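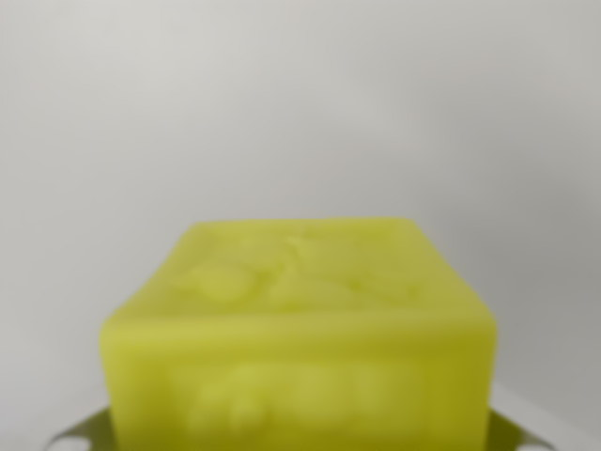
Yellow-green block, most likely one of the soaps. Corners nicely rounded, bit of a waxy look to it.

2 Apr 2019

Lye day, and a long one. I meant to write this up at the bench but my gloves were a mess, so it's all from memory and the scribbles on the back of the weigh sheet. If a number looks odd, check the sheet before you shout at me.

Main job was the second go at the rapeseed recipe for the Porkumstead shop. Last time it traced so fast I was practically spooning it into the mould, and the bars had those horrible dents along one side. I'm still fairly sure that was my own fault for mixing too warm, but I'd also changed the fragrance, so I can't prove it. (Yes, I know, one thing at a time. It's written on the cupboard door in my own handwriting.)

So this time, same oils, same fragrance, everything cooler. Oils came to 847 g all in. I let the coconut melt properly and then left the lot alone on the windowsill while I did the labels, which took ages as the printer has decided it prefers the big roll. Lye went into the water in the tall jug, out by the back door with the extractor going. Still caught a whiff of it. We do need a better spot for that, the wind comes straight back in whenever it's blowing off the yard.

Water was 269 g, slightly more than I'd normally go for. I wanted the extra time and I got it! Stick blender in short bursts, then stirring by hand, then blender again, and it came to a thin trace so gently that I stood there wondering whether I'd left something out. Went back over the sheet twice. Nothing missing. It poured like custard and I had time to tap the mould down and fiddle with the top, a luxury I haven't had with this one before.

Put it to bed in the old towel. Looked in after lunch and the middle was going darker and a bit see-through, so it's gelling, at least in the centre. Whether it gets all the way out to the ends I shan't know until it's cut. If there's a ring in the middle of every bar then the shop won't want them and we'll all be washing with them until October.

Second thing, the Verbruggen moulds. They've come, and they're lovely and thick, but the lids don't sit flat. One rocks if you press a corner. I've put a bag of salt on top of it overnight to see if it'll relax. If it doesn't I'll write to them, though I'd quite like to keep the moulds whatever happens as the sides hardly bow at all when they're full. The old ones look like a pair of barrels by comparison.

Third, the cure rack. I moved the Lutska batch up a shelf, turned every bar on its side and swapped the paper, which had gone spotty with oil. I don't much like those spots. Could be nothing, could be that I was heavy-handed with the superfat. That one's at 5 per cent on the sheet, but the scales were being temperamental that week and I don't entirely trust what I wrote down. Please don't put the cotton bags back over them, they were holding the damp in, and the corner nearest the sink smelt a bit musty when I lifted them off. Plain paper and a gap between bars is plenty.

Did a quick lather test with an offcut while I was at it. Big loose bubbles, gone quickly, and a slight drag on the skin afterwards. It's young yet. I'd say give it some 2 weeks more and try again before anybody fiddles with the recipe. My hands are in no state to judge today in any case, I'd washed up everything in the building by then.

Parnley: I had another read through the order and they want the bars unwrapped with a paper band, no sticker. Fine by me, but the band we've got is too short to go round once the edges are bevelled. I tried it three ways and it pops open every time. Either we bevel less or we cut the bands longer, and I'd much sooner cut bands. The bevelling is what makes them nice to pick up.

Also we're nearly out of the fine pH strips, there's one strip left in the tub and it's got a thumbprint on it. And the blue jug has a hairline crack near the handle. I've put it in the box under the bench with a note on, please don't rescue it, not for lye.

To do next: unmould the rapeseed batch (leave it if it's still soft at the corners, no heroics with the wire), weigh a couple of bars for the cure chart, look at the lid under the salt, order strips. And wash the towel on its own this time.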